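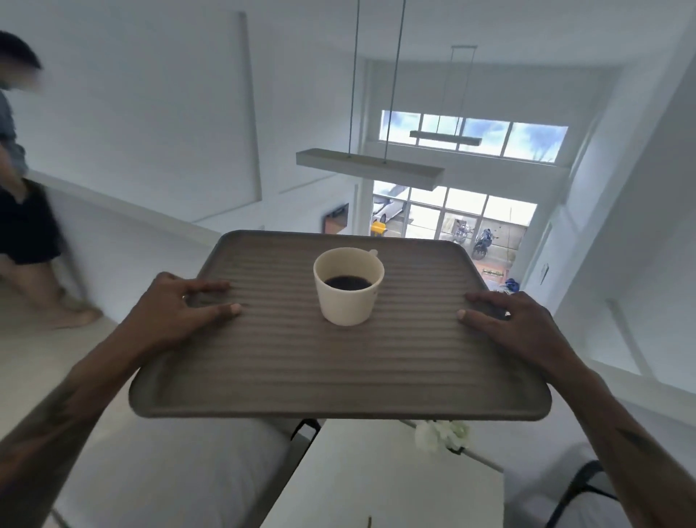
Carrying and cleaning a ribbed tray

A ribbed tray with rounded corners and a raised rim serves well for a single mug of coffee. The ridges keep the foot of the mug clear of small drips, and the rim holds back a minor spill. Neither will hold back a full mug tipped over.

Grip. Take the tray by its long sides, one hand to each, with the fingers spread over the ridges. Keep it level at chest height.

Placing the mug. For carrying, the middle of the tray is best. Fill level matters more than walking speed: two-thirds is safe across a room, and anything near the brim should be topped up at the table. Turn the handle away from the forearms.

Route. Open doors before lifting the tray. Let anyone crossing the room pass first.

Setting down on a wooden counter

Lower the near edge first, then the far edge, and withdraw the hands outwards. Plant pots should stand to one side of the landing area, beyond the reach of the wrists. Wipe the underside of the tray beforehand, as trapped grit will mark an oiled or varnished top. Grit on the Hellska worktop oil we use shows as fine grey lines, which need a fresh coat after light sanding.

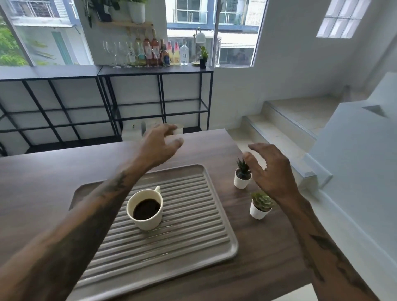 Hongjun Qian writes that felt pads under the corners do the same job on walnut, provided they are replaced every March, and that cork pads held coffee stains and were thrown out after one winter.

Pads raise the tray slightly, so check that it does not rock.

Wiping the ridges

Use a dry or barely damp cloth folded into a flat pad. Hold the tray still with the free hand and press with the whole palm; fingertips alone skip over the grooves. Work along the ridges, then once across them. Move the mug to a corner, or take it off altogether if it is full. Dried coffee needs a drop of washing-up liquid and a soft brush. Scouring powder dulls the ribs and should be avoided. 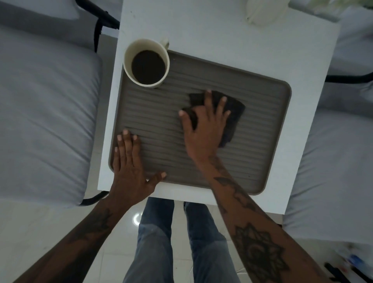
Drying and storage

Stand the tray on its short side until the grooves are dry. Store it upright, with nothing leaning on the rim.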